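Cuaderno de laboratorio, 20/09/2020

Repetición de la evaluación de Prultaslow, a ver si se sostiene.

Anoto el punto de partida para no engañarme después. El informe de mayo dice que la política entrenada con el aumento de texturas de Clirkier generaliza a cocinas que no ha visto. La palabra «generaliza» aparece en el resumen, en las conclusiones y en dos pies de figura, y en ninguna parte se dice qué se considera una cocina nueva. Maximiliano Carretero me pasó los pesos y el script de evaluación y con eso he trabajado. Los pesos cargan bien. El script venía con rutas absolutas de su máquina, las he cambiado a mano y he dejado el parche en la carpeta compartida.

Lo primero que he mirado son las semillas. En el informe hay 2 y la desviación está calculada entre ellas, o sea que la barra de error de la figura grande no significa casi nada. Se lo comenté a Maximiliano y me contestó que entrenar más costaba demasiado. Lo entiendo, pero entonces que no se dibuje la barra.

Lo segundo, el conjunto de entrenamiento. Son 1657 episodios teleoperados en simulación, todos en escenas generadas por Pacheco. Pacheco cambia los azulejos, el color de los armarios y la encimera, y también los electrodomésticos dentro de un catálogo. Lo que toca muy poco es la disposición: fregadero, zona libre y aparato salen casi siempre en el mismo orden, y la base del brazo queda a una distancia del mueble que apenas varía. He sacado el histograma de esa distancia y es un pico con dos pelos a los lados. Si eso es diversidad, lo es de acabados.

Por ahí va mi sospecha. Creo que el aumento enseña a ignorar la textura (bien, para eso está) y que la política compensa aprendiéndose la geometría, que en test es la misma. El resultado sería cierto y a la vez bastante menos interesante de lo que promete el título.

Prueba A. Escenas de test originales, tal cual, las 14. Salen números parecidos a los del informe, un poco por debajo. No me preocupa, cabe en el ruido de dos semillas, si es que se puede hablar de ruido con dos semillas.

Prueba B. Mismas escenas con texturas mucho más agresivas que las de entrenamiento. Aguanta. Lo reconozco sin problema: el método hace lo que dice en lo que toca a la apariencia. Probé incluso con la puerta de los armarios en un damero espantoso y la trayectoria de aproximación casi no se movió.

Prueba C. Texturas originales y la base del brazo desplazada en lateral. Aquí se cae. No de forma gradual, además: hay un margen en el que va perfecto y pasado ese margen el efector se va hacia donde el aparato «debería» estar. Es justo lo que esperaba, y por eso mismo me fío poco. Tengo que descartar que el fallo venga de la calibración de la cámara virtual, que en el script de Bukon va atada a la base y quizá no se actualiza bien cuando la muevo. Pendiente.

Estuve un buen rato repasando los renders de aproximación de la prueba A uno a uno, que es un aburrimiento pero se aprende más que con la tabla. La tabla da éxito o fracaso, y el criterio de éxito es que el centro de la pinza entre en una esfera alrededor del objetivo. Con eso basta con apuntar bien.

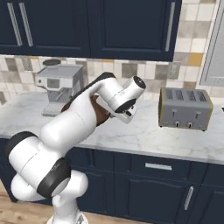
El criterio, insisto, es demasiado blando. En la escena de la tostadora se puede entrar en la esfera con la muñeca en una orientación desde la que no se podría meter nada en las ranuras, y el evaluador lo cuenta igual como acierto. He escrito una versión que pide además orientación dentro de tolerancia y medio segundo de permanencia. Con ella la tasa de la prueba A baja hasta 2 veces en las peores escenas. Las de armarios y cajones se resienten menos, supongo que por los tiradores, que perdonan más.

Otra duda, menor. Las escenas de test salen del mismo generador y del mismo catálogo. Que la combinación de azulejo y mármol no se haya visto antes no convierte la cocina en nueva. Quiero una partición por modelo de electrodoméstico: que ninguna tostadora ni cafetera de test esté en entrenamiento. Maximiliano dice que Pacheco no lo permite. He mirado la configuración y hay un campo de exclusión por identificador, sin documentar. Probarlo.

Lo que NO puedo decir todavía: que el informe esté mal. La prueba C está contaminada hasta que aclare lo de la cámara, y mi criterio estricto lo he elegido después de ver los renders, cosa que le criticaría a cualquiera. Lo dejo fijado desde ahora y no lo toco más, salga lo que salga.

Pendiente:
Cámara de Bukon: imprimir la extrínseca antes y después de mover la base.
Repetir C con la cámara fija al mundo.
Campo de exclusión de Pacheco.
Pedirle a Maximiliano los registros de entrenamiento completos, las curvas del informe están suavizadas y no pone con qué ventana.
Borrar los renders de la prueba B, el disco está casi lleno.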